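About Us

Hi, I'm Sandro Pellegrini, and if you've ever rented a drill from us, or stood at our counter asking which tape you're supposed to use on a lampshade, we've probably met. Welcome to Hesetti! We're a neighborhood workshop and tool library, which means you can borrow what you need, or you can come in and use our benches, or you can do what plenty of people do and come in for one thing and stay until we turn off the lights.

How it started

I used to work at a hardware supplier called Gramex. I was in the returns department, and I'd see the same thing over and over: somebody bought a tool, used it one time to hang one shelf, and then tried to bring it back with plaster dust still on it. I never blamed them. A good pair of pliers is cheap enough, but by the time you've bought everything for one small job you've spent real money and filled a kitchen drawer you can't close anymore.

So I talked my friend Remo Cirillo into splitting the rent on an old upholstery shop on Prostley Street. It was 800 square feet, it smelled like horsehair and glue, and the front door only opened if you lifted it. (It still only opens if you lift it. Pull up, then push.) We had six members the first winter and two of them were my cousins.

Now we have 258 members and 1,385 items in the catalog, everything from tile cutters to a very heavy sewing machine that Remo brought home from an estate sale and won't let me move. Remo looks after the catalog and the repairs. I look after the front counter, the classes and the phone.

The bench

People ask what they get with a basic membership, and my favorite part of the answer is the small-tools bench. It's the one with the pegboard behind it, and you don't have to sign anything out to use it. Scissors, screwdrivers, pliers, tape on the hooks, just grab what you need and get going. Eyeglass screws, toy repairs, packages that need wrapping, it all happens there. 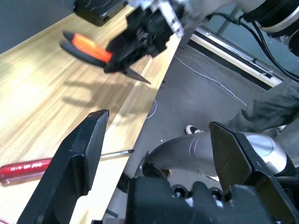

Pliers and a screwdriver at the bench.
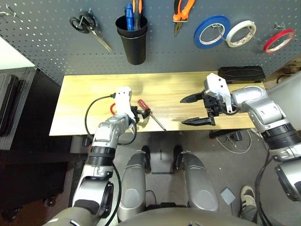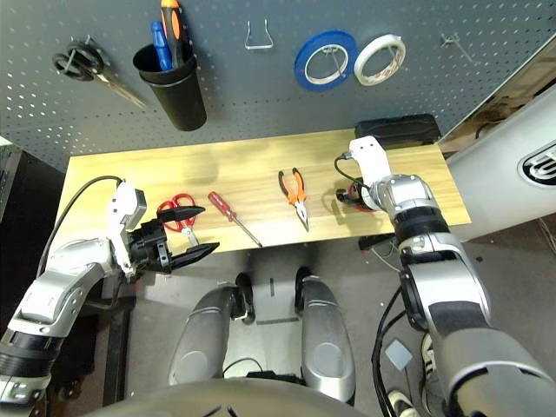 We have one house rule and it's a pretty gentle one: before you leave, put things back up where the next person can find them. Scissors on a hook, tape on a hook, screwdrivers in the cup. We don't outline everything in marker the way some shops do. Remo wanted to, and he even bought the paint pens, but I like being able to move things around when we find a better spot. If you can't remember where something lives, leave it on the wood and one of us will get to it. I'd much prefer that to finding the wire cutters in the bathroom, and yes, I've found the wire cutters in the bathroom.

Oh, and please use the old scissors from the drawer for sandpaper! The good ones are for paper, fabric and tape.

Classes and open bench

Thursday is open bench night. Bring whatever's broken and we'll have a look at it together. I can't promise it'll get fixed, but you'll go home knowing what's wrong with it, and the coffee is free. Our Bellini is an old espresso machine that came to us dead in a cardboard box, and a Thursday night crowd spent most of November bringing it back. It leaks a little. It makes great coffee.

We also run beginner classes on picking the right screwdriver (more fun than it sounds, I swear), patching drywall, basic hand sewing and sharpening. Kids are welcome at all of them except sharpening, as long as a grown-up stays.

Joining

Stop by the counter with a photo ID and something with your address on it. The sign-up takes a few minutes and you can borrow the same day. If money's tight, tell me, and we'll work something out without a big conversation.

We're also always happy to take donated hand tools, rusty ones included. No paint cans, please, and no more extension ladders until we figure out where to put the ones we have.

Come see us, and remember to lift the door.

Sandro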